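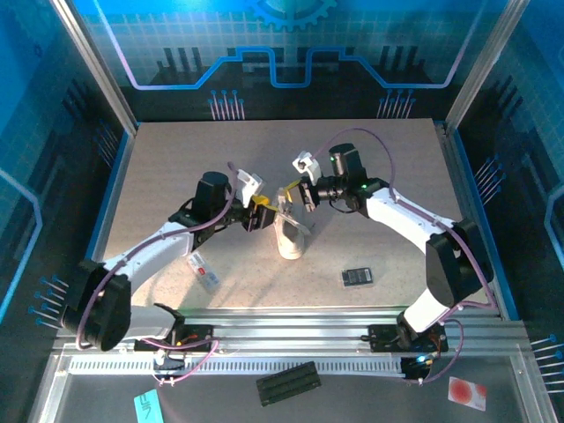 Jilero twin-arm kit: notes after 98 hours

02/09/2021

The Jilero kit has been running in the back workshop for long enough now that the hour counter reads 98, so I can write up more than the unboxing. I bought the two-arm version from Komholm, who sell it with the rail and base plates as one order. The enclosure panels are a separate line on the invoice. I took the blue circuit pattern, as plain grey was out of stock.

Mechanical

Both arms bolt to a single aluminium rail along the front edge of the table. Each base plate takes four screws, and the supplied hex key is too short to reach the inner pair once the shoulder joint is on. Fit the plates first. The manual has this in the wrong order.

The white link segments are stiff enough for light work. I measured no sag worth recording with a small battery in the gripper. The wrist motor runs warm after 20 minutes of continuous motion and then settles. The yellow fingers grip better than I expected on smooth plastic. They are less good on thin film packaging, which tends to slide out sideways if the approach is even slightly off square.

Wiring

The purple cables follow the outside of each arm, with a loop left for the joints to move. The toothed cable track below the rail keeps the rest tidy. I would like another 70 mm of slack at the wrist. At full reach the loop pulls tight, and on the right arm it rubbed against the link until I moved one clip.

Camera brackets

Each gripper has a small white bracket for a camera. The thread is fine and easily crossed – go in by hand for the first few turns. With a camera fitted, the bracket adds enough height that two grippers meeting over the middle of the table can touch before the fingers do. I now set a minimum gap in software and have had no knocks in the week or so of running with it.

Software

Setup is done through Chuensuk, a control package that comes with a one-year licence. Calibration is slow but repeatable. Paired motion works as advertised for handing over rigid parts. Cables are harder. One arm can hold a short lead steady over the table while the other comes in to take the plug end, but my success rate depends heavily on where the first grip lands. The log file is capped at 1,000 lines and overwrites the oldest without warning, so export it at the end of each session.

Support

I sent Komholm two questions. The one on screw order was answered the same day. The one on cable slack was passed to the Nastetley depot, who posted a longer wrist harness free of charge. It has arrived but is not yet fitted. Doing so means taking the wrist motor off again, and the right arm is first in line.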